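遥操作采数据,到底是手把手拖还是用手柄?求过来人说说

版块:机械臂与自动化 > 示教与模仿学习
浏览 961

楼主 慢半拍的阿洛
发表于 05/01/2025

各位好,潜水挺久了第一次发帖。我在搞一个特别基础的任务:把小方块抓起来放进篮子。打算先录一批人工示范,再拿去训策略。现在卡在第一步,就是怎么“教”。

我试过两种。一种是拖动示教,手直接扶着机械臂走一遍,好处是快,手感也直观,坏处是我的手和半条胳膊老是进相机画面。另一种是手柄遥操作,画面干净了,可我操作得跟喝醉了一样,下降的时候一顿一顿的,录完自己都不想看回放。

搭档 Hamdia Worku 坚持用手柄,我偏向拖动,两个人谁也说服不了谁,所以来问问大家。

2楼 stetby老用户
手柄,别犹豫。拖动的时候你是看着实物在动手,策略只有相机可看,你绕开的那些东西它未必看得见。我以前在 Stetby 做分拣,拖着录的那批最后全扔了,心疼死我了。

3楼 铁皮饼干
不同意楼上。拖动录轨迹,再让机械臂自己回放一遍,回放的时候才存图像,手不就不在画面里了吗?我们一直这么干,挺好的呀。

4楼 stetby老用户
回复3楼:回放一遍,时间翻倍。再说抓的时候方块要是被碰歪了一点,回放前你得摆回原位,摆不准就抓空。你录20条没感觉,录2,000条你试试?

5楼 铁皮饼干
回复4楼:谁一上来就录2,000条啊……楼主才刚开始好吧。而且手柄新手录出来那种抖法,策略学得可像了,抖得一模一样,哈哈。

6楼 Marisol Esposito
我两边都站一点。手柄可以用,但先把速度上限调低,平移和旋转分开控制,练个两天再正式录。前面练手的全删掉,千万别舍不得!我当初就是舍不得,混进去一堆犹豫来犹豫去的示范,模型到了方块上方就悬着不下去,气得我想拔电源。

另外问楼主一句:你的篮子每次摆哪儿?位置固定还是换着来?

7楼 慢半拍的阿洛(楼主)
谢谢 Marisol!速度上限我真没调过,一直是默认的,难怪。篮子目前我是随手摆的,没什么规矩。

8楼 Gaillard修理铺
随手摆最坑。人以为自己在随机,其实来来去去就那几个地方。我的笨办法是拿张纸画格子,抽签决定方块放哪格。3楼的回放法我也用过,东西硬、不打滑的时候没问题,换成软的就别想了。

9楼 铁皮饼干
回复8楼:所以方块可以用回放嘛,我没说错。

10楼 stetby老用户
回复9楼:可以用,就是慢。行了,我不跟你吵了。

11楼 urndale的猫
贴两张我们桌上的,任务跟楼主的很像。

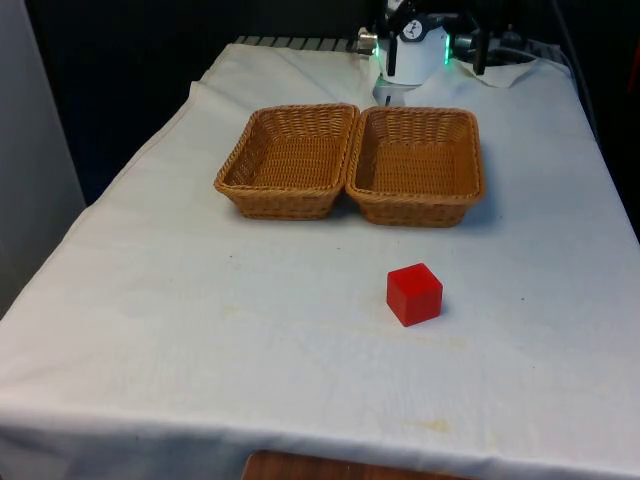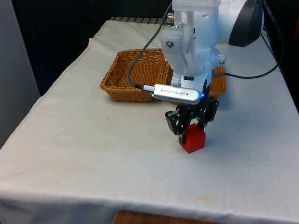
我自己最纠结的其实是什么时候合夹爪。遥操作的时候人总想等看得特别清楚了再夹,结果每条示范里都有一段干等,长短还不一样,策略就学不明白到底该什么时候动手。后来我给自己定了个规矩:手指降到红方块两侧就夹,不停,夹住了再提。这一段一定要录得干脆,宁可整条重来。还有一点跟放有关,像第一张里两个篮子挨在一起,操作的人如果一会儿放左边一会儿放右边,又没有任何指令区分,模型很容易学成往中间送,正好磕在篮子沿上。要么整批只放一边,要么每条都写清楚放哪边。至于手柄还是拖动,我用手柄,但我觉得这个没有上面两条要紧。

12楼 慢半拍的阿洛(楼主)
天哪,“往中间送”这个我好像已经犯了……我这边也是两个篮子,想放哪个放哪个,标签里只写了“放进篮子”。

13楼 Marisol Esposito
回复12楼:能补就补标签,看着回放一条条改,总比重录快。现在有多少条?

14楼 慢半拍的阿洛(楼主)
回复13楼:不多,20多条,今晚就能改完。Hamdia 刚看了帖子,让我转告大家手柄赢了。我说没赢,先调速度上限再说。

15楼 Lutaleo小透明
借楼问一下,主从臂那种有人用过吗?就是手里握个小的,大的跟着动。我觉得比手柄顺手多了,就是又得多占一块桌面。

16楼 铁皮饼干
回复15楼:用过,顺手是真顺手,胳膊也是真酸。你另开一帖吧,我去给你写长的。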